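Stalleck Pole-Top Lantern, Series 2

Home / Outdoor lighting / Roads and paths / Pole-top lanterns

The Stalleck Series 2 is a pole-top lantern for private roads, campground loops, farm lanes and small parking areas. It fits the round steel poles most rural properties already have, and it takes the place of older sodium heads without new wiring in the pole.

We have sold Stalleck lanterns from our Landeg shop since the first series. Series 2 has a deeper housing, a hinged lid and a gasket you can change by hand.

Choosing a spacing

Spacing depends on pole height, the width of the road and how dark the surroundings are. A lane with no houses along it needs less light than people expect, but it needs it spread evenly. Bends and crests should get a pole of their own before the straight sections are worked out.

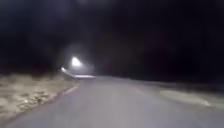 Paved road at night, dark beyond the far end.

For a single-lane road we start at five pole heights between lanterns and adjust from there. Send us a sketch with the road width, the bends and any driveways marked, and Serena Leone at the Landeg counter will return a layout. There is no charge for a layout of up to 12 poles.

Specifications

Housing: cast aluminum, powder coated
Colours: grey, black, dark green
Lens: flat tempered glass, clear or frosted
Light colour: warm white or neutral white
Pole fitting: slip-over collar with three set screws
Control: photocell, timer or manual switch
Weight: 14 lb with collar
Warranty: 2 years on the driver, five on the housing

Clear or frosted lens

The clear lens throws light farther along the road. The frosted lens loses a little reach and is easier on the eyes where people walk underneath or where a bedroom window looks out at pole height. If neighbours have complained about an existing light, order the frosted lens with the Skivel side shield. The shield clips inside the housing and can be turned to block either side.

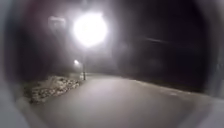

Photo: Evaristo Dal Bello

Neutral white is the usual choice for loading areas and gates. Most campground customers take warm white. Both cost the same, and you can mix them in one order.

Fitting to older poles

The standard collar suits current steel poles. Pellholm poles have a narrower top and need the reducing sleeve, part of the optional fitting kit. Measure the outside of the pole at the top and again a hand's width down, as many old poles taper. Wood poles need the side arm, sold separately. All connections to line voltage must be made by a licensed electrician.

In the box

Lantern head, standard collar, set screws, hex key, spare gasket and printed instructions. Lamp module is installed at the shop. Photocell is packed separately – please check the small carton before you call.

Ordering

Grey and black are kept in stock. Dark green is painted to order and takes nearly three weeks. Orders placed after the middle of October may not arrive before the ground freezes, so if you are also setting new poles, order those first.

Quote part number 1921 for the complete lantern, and state lens, light colour and housing colour. Pickup is at the Landeg side door until 4:30 p.m.

Related items: Skivel side shield, Pellholm reducing sleeve, side arm for wood poles, replacement gasket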